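This site uses cookies to remember your settings and measure traffic. By continuing to browse you agree to our use of cookies. Accept

Wultdale sock cell back at work after cable and gripper overhaul
11/30/19
7 shares | 2 comments

The two-armed sorting cell at Flema's sock works in Wultdale is running again after a planned shutdown in which the arm cables were rerouted, the gripper fingers refitted and the left arm taken off its rail and put back.

The cell picks single socks from a white tabletop and places them in a compartment tray, which goes on to the pairing bench. It was installed in March by Gorkex, the integrator that also looks after it under a service agreement. Flema uses it for returned and mixed stock, the odd lots that come back from shops in the wrong bags or with no bag at all. First-run socks still go straight from the knitting floor to packing and never see it.

The agreement calls for a full service every 2,000 running hours. The cell reached that mark a little ahead of schedule, after it was put on a second shift to clear a backlog from the winter range.

Most of the trouble reported by operators before the shutdown had to do with the grippers. Thin dress socks were slipping out from between the fingers as an arm lifted, while thick ones were sometimes dragged across the table before they left it. The log for the last full week before the service showed 521 picks that had to be repeated. Gorkex's target for the cell is well below that, and the company had asked Flema to keep the log by sock type so the cause could be narrowed down.
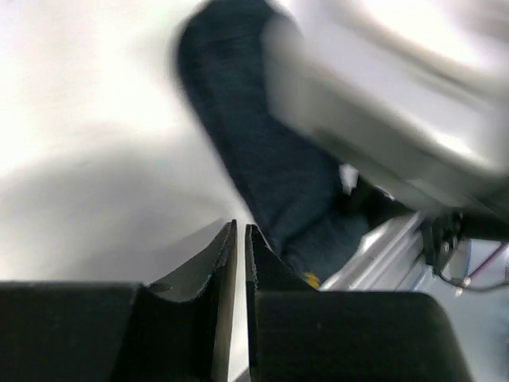 Dirt was part of the answer. Lint had packed in behind the fingers and was keeping them from closing squarely, which left enough of a gap for fine-gauge cotton to pull through. The technician cleaned out both grippers, checked the fingers for straightness and set the closing force again from scratch. Dark socks were then used for the first round of trials, as they had made up a good share of the repeats in the log.

The fingers themselves were kept. Gorkex had brought a spare set made up at its workshop, but the old ones were within tolerance once they were clean, and the spares have been left on a shelf at Flema for the next service. The closing force is now stored as two settings, one for dress and sport socks and one for heavy work socks. Operators choose between them at the start of a batch. Until now there was a single value, and it had been a compromise.

Lint will go on building up, and the cleaning has been moved from a monthly job to one done at the end of every shift. It takes a soft brush and a few minutes with the arms parked and the power off. Compressed air is not to be used. It was tried in the winter and blew fibre into the wrist joint, where it was a good deal harder to get at.

The second item on the list was the cabling. Each arm carries its own cable from the gripper back to the base, and the one on the left arm had begun to drop out for a fraction of a second at full reach, which stopped the cell and meant a restart. A restart is short, but the operator has to walk over and clear the table first, and on a bad afternoon it was happening several times an hour.
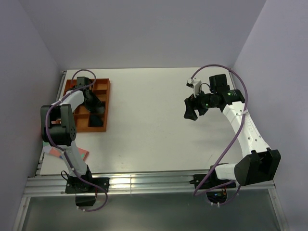 Gorkex put the fault down to a cable tie fitted too close to the elbow, where the cable was being bent sharply each time the arm went out to the far side of the tray. The tie has been removed and the cable replaced. Both arms now have the same kind of slack in them: the purple cables loop over the links and hang down below the rail, so the bend is spread over a longer run. The technician set the left arm down into the tray and kept the right one out over the table with its gripper open, then worked through the rest of the reach in small steps and watched the loops for snags. Nothing caught, but the loop at the left base was shortened slightly after the first full-speed run, when it was found to swing.

Flema had asked whether the cables could be clipped tight along the arms to look neater. Gorkex advised against it. The company said in its service note that a loop which moves freely will last longer than one held in place, and that the first set of cables would likely have gone to 3,000 hours if the tie had not been added. The tie went on during the summer, after a sleeve caught one of the loops. Sleeves are now covered in the operating instructions, and anyone reaching over the rail has to stop the cell first.

Taking the left arm off the rail was a precaution. Its base plate had shifted by a small amount over the months, enough that socks were being set down near the walls of the compartments and hanging over into the next one. With the plate off, the bolts and the face of the rail were cleaned. The arm was then put back against a stop so it can be returned to the same position if it has to come off again. The right arm had not moved and was left alone.

After that came calibration, which took up most of the second day. Each arm is brought to a set of known points on the table and the difference is written into the controller. The tray has its own points, and these have to be done again whenever it is swapped for another size.

Last on the sheet was the handover between the arms. One gripper passes an item to the other in the middle of the table when the first arm can't place it from where it stands. It is the slowest move in the cycle and the one most likely to go wrong if either arm is out of position.
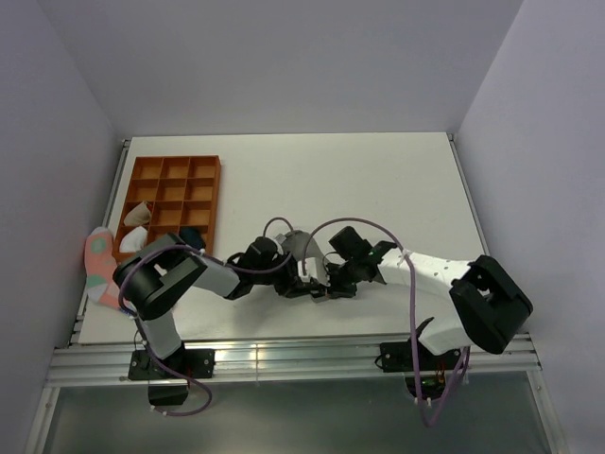 Handovers were run at reduced speed first, then at normal speed with a mixed batch out of the returns cage. The service note records two drops, both on ankle socks, and no collisions. Speed on the handover has been left a notch below where it was before the shutdown, and Gorkex will look at the figures before raising it.

The shutdown was planned for two days and ran to three. The extra day went on a replacement cable that arrived with the wrong connector and had to be exchanged. Sorting was done by hand in the meantime at the Van Beek Road warehouse, where Flema keeps its overflow stock, and the company said no orders went out late.

Running costs for the cell have not been made public. Flema did say that the service was covered by the agreement apart from the extra cable, and that it has no plans at present for a second cell. It is looking at a larger tray, which would allow more styles to be sorted in one pass, but this would mean moving the left arm along the rail and doing the calibration over.

Operators on both shifts have been shown the new cleaning routine and the two force settings. A printed card with the order of steps for parking the arms, brushing out the grippers and restarting has been put up beside the cell. It replaces the sheet left from the installation, which still described the old single setting.

The cell was handed back to the day shift on the morning of the fourth day. Gorkex will return in seven weeks to check the bolts on the left base plate and go through the log of repeated picks with the shift leads.

Get Wultdale business news in your inbox. Sign up for our free newsletter. You can unsubscribe at any time.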